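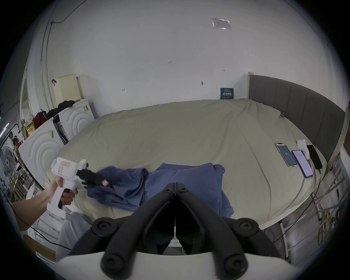 **Drundska adds Altwood bed and fitted sheet range to its bedroom catalogue**

3 Feb 2019

Drundska has extended its bedroom catalogue with the Altwood series, comprising an upholstered bed, a matching mattress and a set of fitted sheets. Orders open to trade customers this week. Retail supply follows through the Kamath showrooms.

The headboard is upholstered in grey fabric with vertical channel stitching and finished with a light wooden edge. Channels are sewn before the cover is fitted, and the cover can be removed for repair without dismantling the bed. Replacement covers are stocked as a separate line.

Fitted sheets are supplied in 11 colours, khaki-beige among them. Each has an elasticated hem and a corner depth suited to mattresses of up to 30 cm. Creasing is normal on a sheet fitted straight from the packet or left unironed, and does not indicate a fault in the weave. Small clips may be used at the headboard end, where the hem is most likely to lift — they are sold in packs of 20 and are not included with the sheet.

"Most returns in this category concern fit," said Nouhaila Ramadan, product manager for bedroom textiles at Drundska. "We revised the corner pattern in December and tested it on 47 mattresses before approving it. The bed is also where people fold clothes and leave their phones to charge, so the hem has to stay put during the day as well as at night."

Phones should not be charged under bedding or folded garments. Cables run over the side of the mattress should be kept clear of the bed joints.

The first production run is 4,000 sheets, made at the Urnero site. Care labels are sewn into the foot-end hem. Fabric swatches and assembly sheets are available to stockists on request from the Drundska trade desk.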